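Setting up the Tovent wrist kit for taking old PCs apart (and putting memory back in)

I've had the Tovent gripper kit bolted to my bench arm since June, and enough people have asked how I got it working inside a desktop case that I'm writing the whole thing up. It's part tutorial and part review. If you only want to know whether to buy it, skip down to the last section, but I'd read the calibration part first, since that's where most of your evening is going to go.

What I use it for: I refurbish office desktops, mostly towers that come in by the pallet, and the job I wanted to hand off was memory. Pull the old module, put in a bigger one, close the latches, next machine. It's dull work and my thumbs hate it. The kit won't do the entire job by itself (more on that further down!) but it does a good chunk of it now, and I've stopped dreading Thursday, when the new pallet shows up.

What's in the box

You get the gripper, a bracket plate, a wrist camera with its ribbon and a short USB lead, a bag of hex screws, two sets of finger pads, and a memory stick with the Naseri software on it. Naseri is the control program. Tovent makes the hardware and licenses Naseri to run it, so when something breaks you sometimes get pointed from one to the other. I've had good luck just emailing Tovent and letting them sort it out.

You don't get an arm. Mine is a Cotex benchtop, the small one, and the bracket fit it without an adapter. If you have something else, check the bolt pattern drawing before you order. You'll also want your own set of hex keys, because the one they pack in is soft and mine rounded off on the second screw.

Step 1: Mount the bracket before anything else

Put the plate on the wrist dry, with no gripper on it, and run the screws in by hand until they stop. Then snug them up a little at a time, going back and forth between them. I did mine one at a time the first night and the plate sat a hair crooked, and I spent two hours blaming the camera for it.

Once it's flat, hang the gripper on and work the fingers open and closed by hand. They should move smoothly the whole way. If you feel a gritty spot, back the pivot hardware off a quarter turn and try again. Mine needed that on one side only.

Route the camera ribbon along the outside of the wrist and leave a loop in it. Give it more slack than looks tidy. You're going to be rolling that wrist over a lot to get down into a case, and a tight ribbon will pop out of its socket at exactly the wrong moment.

Step 2: Get Naseri talking to the camera

Plug in the camera, start Naseri, and pick the wrist preset. The picture should come up in a few seconds. If it's black, unplug and replug with the program still open, which fixes it for me every time and makes no sense at all.

The manual tells you to run the camera at the highest setting. I tried that and everything got laggy on my shop laptop, so I dropped the height to 768 and haven't missed the difference. You can still pick out the latches on a memory slot, and that's the main thing you need.

Now turn off auto exposure. Power supplies and bare sheet metal bounce a lot of light back, and with auto exposure on, the board goes dark every time one of them slides into view. I set mine so the board itself looks right and let the power supply blow out to white. I don't need to see the power supply. I just need to not hit it.

Step 3: Teach it where the case is

Lay the tower on its side with the cover off and the board facing up. I screwed two wooden stops to the bench so every case lands in about the same spot, and that one change saved me more fiddling than anything in the settings menus. You can do it with clamps too, if you don't want holes in your bench.

In Naseri, make a new job and jog the arm down by hand until the fingers are well inside the case but still clear of the board. Save that as your hover point. Then pick three marks the camera can find again. I like mounting holes with metal rings on them, as they're round and they don't move around. Avoid cables and stickers. Cables never lie the same way twice, and stickers are in a different place on every batch.

Save, back the arm out, and run the find routine a dozen times in a row. On my bench it found the marks 11 times out of 12 with the default settings, and when I slowed the approach down it got all of them. Slow is fine. I'm usually working on something else at the other end of the bench anyway.

Step 4: Move the cables

I'm giving this its own step because I skipped it for a week and paid for it. Anything that crosses the path between the hover point and the slots has to get out of the way, and on a lot of older machines the main power bundle comes swooping right down next to the memory. Flat drive cables are the worst, they spring back.

I use two strips of hook and loop, one for the power bundle and one for whatever else is hanging around. Pull them toward the drive cage, strap them, and check that you haven't put any strain on the big connector on the board. If the bundle won't move far enough, come in from the other side and turn the wrist over. The fingers are narrow enough that you usually have a choice.

And yes, unplug the machine from the wall, and wait a bit, and ground yourself and the arm. The kit comes with a ground strap tab on the bracket. Use it.

Step 5: Line up on the slots

Here's where you find out how good your calibration was. Bring the arm down to hover and look at the live picture. You want the fingertips sitting just off the lower ends of the slots, with both slots in view above them all the way up to the far latches. If you can see the processor off to the side as well, great, it makes a nice big landmark for checking by eye that you haven't drifted.

Go down in small jogs from there. I use the smallest step for the last bit, tapping the key and watching the picture, and it feels silly until the first time you don't do it. When the tips are where you want them, save the point as "slot start" and name it after the board type. You'll end up with a bunch of these.
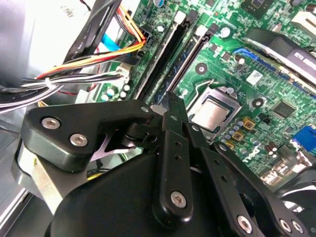

Step 6: Release, lift, and seat

Open the latches first. The kit can do it with the narrow pads, by hooking the latch and rolling it outward, and it manages most of them. Some boards have latches so close to other parts that I do them by hand with a plastic pick and let the arm handle the rest. I'm not too proud.

For the lift, set the grip force low and go up straight. Naseri has a setting called "follow slot" that tilts the pull to match the angle it sees in the picture, and you want that on, especially if the board isn't square to your camera. Without it the module rocks as it comes out, and you can hear it complaining.

Going back in is the hard half. Check the notch, because the software won't! Line the module up over the slot, lower until the edge just touches, then let the force limit take over. Press one end, then the other, then both. I set the limit by pushing modules into a dead board on a kitchen scale until I knew what a click felt like in numbers, and I'd suggest you do the same with a board you don't love.

When the latches have come up on both ends, have the arm back out the same way it went in. Don't let Naseri pick its own exit path. It likes a shortcut, and its shortcut goes over the cooler.

Things that went wrong for me

The finger pads wear. Mine started slipping after around 2,000 grips, which is a lot of memory, but they give no warning and the first sign was a module dropped back on the board. Swap them early. The spare set goes on in a minute.

The screws on the finger links work themselves loose. A dab of the mild blue threadlocker took care of that. Do not use the strong stuff, you will want to take those apart someday.

Glare off the processor's metal lid confused the find routine one afternoon when the sun came in. I hung a towel over the window. I've since bought a blind.

Naseri forgets the exposure setting when it updates. So if everything looks wrong one morning and you haven't touched anything, look there first.

How it stacks up against the Zerkilach

I borrowed a Zerkilach gripper for two weeks before I bought this one. It's stronger, and nicer made if we're being picky, and the software installs cleaner. But it's fat. The fingers are thick and the body sits right down behind them, and in a tower with a big cooler I kept running out of room before I got anywhere near the slots. The Tovent's skinny fingers reach in where I need them, and the holes along the links keep them light, so the little Cotex doesn't sag at full stretch.

If you're picking up boxes or sorting drives on an open bench, I'd go for the Zerkilach. For anything down inside a case, I'd take the Tovent every time.

Would I buy it again?

Yep. It took me four evenings to get to the first clean swap and another week before I trusted it with a machine I planned to sell. The manual is thin, the hex key is junk, and whoever wrote the update routine should have to use it. Still, it does the boring part, and my thumbs are happy.

One last tip if you order: ask for the second set of narrow pads up front. They ship free with the kit if you ask, and slowly if you wait. I'm working on a job file for CPU coolers next and I'll post it on this page when it stops dropping screws.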